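Plorow Cutlery Baskets, set of two – review

I bought these for the drawer next to the stove, which had been a mess of plastic forks and spoons since the summer. We use plastic for lunch boxes and for eating outside, and I wash it and keep it. The old divider was bamboo and too wide for the drawer in this house, so everything went into one bread bag. I wanted something narrow that I could also lift out and put on the table.

Plorow sells the baskets in a few color pairs. Mine are the dark green and the frosted one.

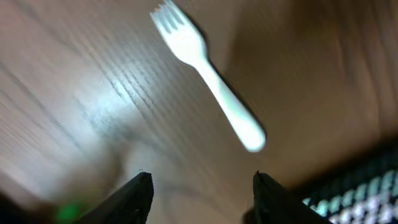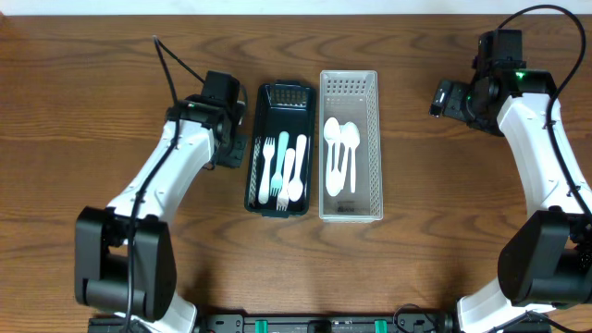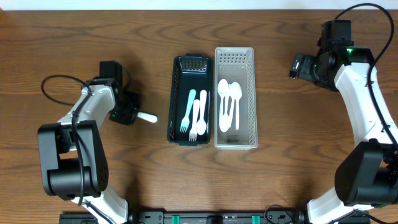 Size first, as that was my main worry. The product page gives outside measurements only, and the rim takes up more than I expected. A normal plastic fork lies flat lengthwise with space left over at the end. Serving spoons don't fit unless you lay them corner to corner, and then nothing else goes in properly. If you have a long ladle or tongs, look elsewhere.

The two baskets are not a perfect match. The frosted one is slightly taller than the green one. Side by side on a table it doesn't matter. In a shallow drawer it might – mine clears the top, but there isn't much room to spare. The listing doesn't mention the difference and I think it should.

The holes are the best part. Crumbs fall through instead of collecting in the corners, and I can rinse a whole basket under the tap and stand it on the rack with the cutlery still in it. The small square holes at the ends clean up easily. One thing to watch is thin tines. A fork put in at an angle can catch in a hole, and you have to wiggle it to get it out. Laying everything the same way mostly cures that.

Color is a matter of taste, but there is a practical side. White forks and spoons show up very well against the dark green. In the frosted basket you have to look a bit harder. I now keep the ones we use most in the green basket and the spares in the frosted one.

They slide on a smooth wooden table. There are no rubber feet, and a light push moves them. In the drawer I cut a piece of Gritgate shelf liner to fit and that stopped it. Three small stick-on pads under each basket would probably work too, but I haven't tried.

I had the Assunção cutlery tray before the bamboo one, and it was heavier and stayed put better. It was also one solid piece with fixed sections, so it couldn't be carried to the table half at a time, and water sat in the bottom of it. For a drawer that never gets emptied I would still pick that one. My sister has the Prellex basket, which has a handle. I wouldn't mind a handle on these.

I have used them every day since October. There are no cracks and the rims are still straight. The frosted one picked up a faint orange stain from a spoon that had been in tomato sauce, and dish soap took most of it off. I haven't put either in the dishwasher.

Good for: plastic cutlery, narrow drawers, carrying outside.
Not good for: long utensils, very shallow drawers.

Rating: 7 out of 10. I would buy the green one again, and I'd take two of the same color next time so the heights match.

Posted 2019-11-16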